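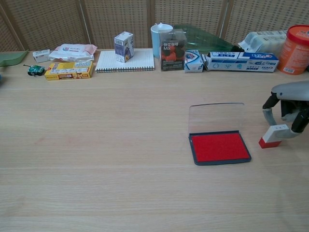
Unit 3: Who governs a swimming federation?

Course handout, Sport Administration | Print this page | E-mail to a colleague

In this unit we look at how a national federation is organized. Please read it before the seminar, and bring your own notes on one federation you know well.

3.1 The general assembly

The assembly is the highest body. Each member club sends a delegate, and the delegates elect the president and the board. In our case study, the Lusorholm Swimming Federation, there are 50 clubs with some 3,000 licensed swimmers. Every club has one vote, so a small club has the same weight as a big one. Many students find this unfair at first — we will discuss it.

3.2 The board

The board has 8 members and meets between the assemblies. It approves the competition calendar, the budget and the selection rules for the national team. It does not select the swimmers. This is the task of the head coach.

3.3 Length of office

A president may serve three terms. Abimbola Omoregie argues in her reader that the limit should count also the years as vice president. So-yul Cha takes the opposite view. Compare both texts and write one page about which argument you find stronger.

Reading for next time: the Lusorholm statutes, chapters on voting and on appeals.

Filed under: Handouts, Aquatics, Governance
2 comments | 8 shares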